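Life After the Campaign: What to Do With the Signs, Stickers, Mailers and All That Tape
Posted 29 December 2024

So the election is long over, the new council in Judgate gets sworn in after the holidays, and my garage still looks like a field office. I hosted the phone bank and the sign pickup for our side of the ward (we lost, it's fine, I've had pie) and I have been slowly getting my house back. A few of you over in Mallport asked how I'm cleaning it all up, so I wrote it down as I went.

Yard signs
I came home with 135 of them. The corrugated plastic kind won't go in our curbside bin, so before you do anything else call the print shop. Ours came from Magagula and they took back the ones that were still flat and clean. The bent ones stayed with me and I've found all kinds of uses for them! They cut easily with a utility knife if you run the blade along the flutes, and then it takes a couple of passes to go across. I've lined the shelf under the sink, made drawer dividers for the workbench, and put one under each boot in the mudroom. They're also great under a car when you're doing an oil change, slogan side down if your brother-in-law is helping.

Wash them first. Dish soap, warm water, garden hose, done. There will be earwigs in the flutes. Stand the signs on end overnight on the driveway and the earwigs will leave on their own.

The wire stakes
Keep these! Pull them out of the signs with a twist, don't yank or you'll split the plastic. I bundle mine in tens with a bread tie and hang them on a nail. In July they hold up my peppers, and I bend the leftovers into hoops for row cover over the lettuce. If they've rusted, a scrub with steel wool and a wipe of cooking oil is plenty. Wear gloves, the cut ends are nasty.

Bumper stickers
Heat, then patience. I use a hair dryer on medium and hold it over one corner for 60 seconds, then start lifting with an old library card. Plastic only, never a razor blade on paint. Pull it back low over itself, slowly, and warm it again as soon as it starts tearing. For the gunk left behind I like Clesik on a rag, but plain vegetable oil left to sit will get most of it too. Wash the spot with soapy water afterward or it will collect dust like you wouldn't believe.

Stickers on shirts are another matter. If one went through the dryer (mine did, my good gray sweater), put the sweater in the freezer in a bag until it's stiff, then scrape with a spoon.

Tape on walls and doors
We taped up walk lists and precinct maps in the hallway, and somebody used packing tape. Packing tape! Hair dryer again, low, and peel straight down along the wall so you don't take the paint off. The one place I did lose paint I sanded, dabbed with spackle and touched up with a foam brush. Next time I'm using the blue tape and hiding the other roll.

Mailers
Glossy mailers make terrible fire starters, they stink and the ink can't be good for you. They're very good for spreading glue on, though, and for painting small parts. I keep a stack of 100 or so by the bench and toss each one when it's gummed up. The uncoated envelopes get my grocery lists. Anything with a voter's name, address or phone number on it goes in the shredder the same night, and so do your old walk lists. Please don't put those in the recycling whole.

Folding tables and borrowed chairs
Permanent marker on a plastic tabletop comes off with rubbing alcohol on a cotton ball. Coffee rings, baking soda paste. If the table legs stick, rub the sliding collar with a candle stub. And put a piece of masking tape with your last name under every chair you lend out, because three campaigns later no one remembers which church hall it belongs to.

Feeding a phone bank without wrecking the kitchen
I learned this one the hard way in October, when I tried to do lasagna. Stick with food people can eat with one hand between calls. Soup in mugs was the big hit, and so was corn on the cob cut into short pieces (snap it while it's raw, it's so much easier than cutting). Volunteers show up in dribs and drabs, so cook 2 small batches instead of one giant one and keep the rest in the fridge in the husk. For a late straggler I'll do a single ear in the little saucepan. Wooden or silicone spoon if your pan is nonstick, and let it cool before it goes in the sink. 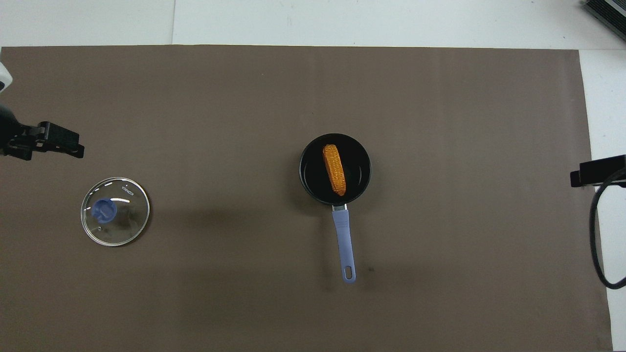 Before the next one
I've started a bin for the spring school board race: blue tape, clipboards, pens that work, a box of stakes, the good extension cord. It lives on the top shelf over the freezer, and if you're nearby and need stakes, come get some.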